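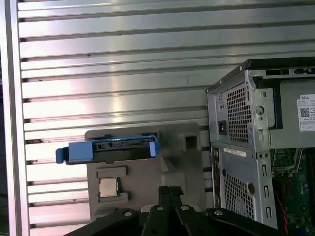
Inside the office desktop: parts from the Sterkstead bench

September 2023

This page belongs to the desktop work at Sterkstead, our repair room in Vorport. In August we received 46 used office computers from Stusta, and since then the evenings go mostly to opening them, cleaning them and deciding which parts will be used again. Kiều Thái asked me to put the gallery in order, with a line or two for each subject. I wrote more than a line or two in some places. Please excuse me, I like these parts very much.

The notes follow the order of the work, from the side panel to the shelf. If you want to learn the work itself, come to the beginner evening. A page is a slow teacher for screws.

The open tower

A desktop tower with its side panel removed is the best place to start for a person who has never seen inside a computer. Everything is large enough for the fingers, and most connectors go in only one direction. We lay the panel flat under the bench, outside face up, so it does not collect new scratches from the floor.

The cover

I learned the word "chassis" only in this room. Imtiaz Siriwardena says it for the metal box without the parts, and "case" for the box with the parts. Other people here mix the two words and he corrects them, kindly, every time.

Dust

Office dust is gray and soft, and it likes the processor cooler most of all. We take the machine to the back door, hold the fan with one finger and blow the dust out. A fan that spins freely under compressed air can be damaged, so please do not skip the finger.

The drive in its caddy

A blue plastic carrier around a black drive is a small thing that makes the day easier. The carrier holds the drive by its sides, and the handle gives you something to pull that is not a cable. After the cables are free, you press the latch and the drive comes out together with the plastic. I have broken one latch in my life, by pulling at an angle. It made a sad small sound.

Keep the carrier with the machine

The carriers of different models look nearly the same and do not fit each other. Hằng Nghiêm ties the empty carrier to the chassis with a paper tag until the drive is ready to return. Last winter we had a full box of blue and purple carriers without tags, and the sorting of this box took two evenings.

What happens with the old drives

Every drive is erased before it goes anywhere. If the erasing program reports a fault, the drive goes to the drill. We write the serial number in the paper book before the drilling, when it can still be read. Stusta receives a copy of the list.

The gray fixture

A board of molded plastic with recesses, where the processor sits in a square pocket and the drive can rest above it. Before we had it, we used a folded towel. The towel was good for the drives but the processors slid into the folds, and one evening we shook the towel over the yard and had to search between the stones with a flashlight. I will not write who shook it.

The processor

It has a silver metal lid on top and a thin green edge all around. You hold it by this edge and never by the underside. When the old paste is cleaned away the lid becomes quite bright, and visitors always want to touch it. They may touch the lid. The lid is strong.

Old paste

Dry thermal paste comes off in gray crumbs. Alcohol and a coffee filter are enough, and the filter leaves no fibers. Kha Hầu prefers a cotton cloth, cut into squares at home. Both methods are allowed on the bench, but please throw the used piece away directly and do not put it back beside the clean ones.

New paste

One small drop in the middle, as big as a grain of rice or a little smaller. The cooler will spread it. If you see paste coming out at the sides after the screws are tight, it was too much, and you should open it again and clean before the machine leaves the bench.

The little corner mark

A desktop processor has a small triangle in one corner, and the socket has a mark too. The two must meet. If the processor does not drop into the place by its own weight, then stop and look again. Pushing is the most expensive mistake in this room.

The socket

The socket has its own cover, and we close it at once when the processor is out, even if it is only for five minutes. A screwdriver which falls on open pins will finish the board. We have one such board on the wall, next to the clock, as a greeting to new members.

Memory

The memory sticks come out with two white or black clips, one at each end. We test every stick alone, in the same slot, in a machine that we trust. This is boring work and therefore we do it with the radio on. The good sticks go into the egg boxes from Meriem Ezzat's kitchen, with a piece of antistatic bag in each hole.

The power supply

We do not open power supplies. I write it here because the question comes every month. The test is made from outside with the tester, and if the result is poor, the whole unit goes to recycling with its lid closed.

The front cable

This is the thin cable for the power button and the lights. It gets caught when the drive cage is moved back, and then the machine looks dead although everything is in order. Before you write "does not start" on the tag, check this cable. Then check it a second time.

The small battery

Round and flat, it sits on the board and keeps the clock of the machine. In computers of this age it is usually weak, so we change all of them. The old ones go into the glass jar with tape over both sides. We had 200 new batteries in the drawer at the end of August, and this should be enough for a long time.

Screws

The magnetic dish is for the machine on which you are working now. The jar with the red lid is for screws without a home. Please do not move screws from the dish into the jar at the end of the evening, as some of us did, me included. Cover the dish with a piece of paper and write the number of the machine.

Two kinds of thread

The screws with the coarse thread are for the case and the ones with the fine thread are for optical drives and some other parts. They look like brothers. If the screw begins to feel heavy after one turn, it is the wrong brother.

The tag

Each machine has one paper tag on a string. On the front is its number, on the back is everything that was done, with initials. Kiều wanted to change to a spreadsheet in the spring, and we tried it for a while, but with dusty hands the pencil is better. Now she copies the tags on Sunday.

The book

Machine 755 is the most recent number in the paper book. The counting began with the first bench, when Sterkstead had a single room over the bicycle shop, and it has never been restarted. Some numbers are missing where the coffee fell.

First start after cleaning

We start the machine with the side still open, on the bench, with a known good drive. One person presses the button and a second person looks at the fan. If the fan moves and the beep is the short one, the panel goes on. If the beep is long, we begin with the memory again.

Machines for Nông

The reading room at Nông will receive the first group. They asked for quiet computers, so we listen to every fan for a while with the radio off. Hằng has the best ears and her opinion is final. A fan she does not like gets one drop of oil, and if she still does not like it, a new fan.

Parts that stay with us

From the machines that cannot be repaired we keep drive carriers, coolers, memory, side panels without dents and all screws. We do not keep front lights, broken cages or keyboards with missing keys. There is an exception for Imtiaz, who keeps everything, but he must keep it at his home.

The shelf

Finished machines stand on the lower shelf with the tag turned to the front. Please leave a hand of space between them. On the upper shelf there are only empty boxes, and it should remain so, for the upper shelf is not as strong as it looks.

Coming to the bench

The beginner evening is on Tuesday, and 4 people can work at the same time. Wear sleeves that can be rolled up and leave your rings at home. Tools are on the bench. If you have your own screwdriver which you love, bring it, but put colored tape on the handle or you will see it again only next year.

If you find a mistake in my words about the parts, tell me at the bench or write it on the yellow paper by the door. Kha has already found two, and I corrected them.

More from Sterkstead
Laptop hinges: what can be glued and what cannot
The keyboard washing day
How we erase a drive, with the list of steps
The reading room at Nông before the painting
Old monitors looking for a desk in Vorport
A short dictionary of bench words, by Imtiaz Siriwardena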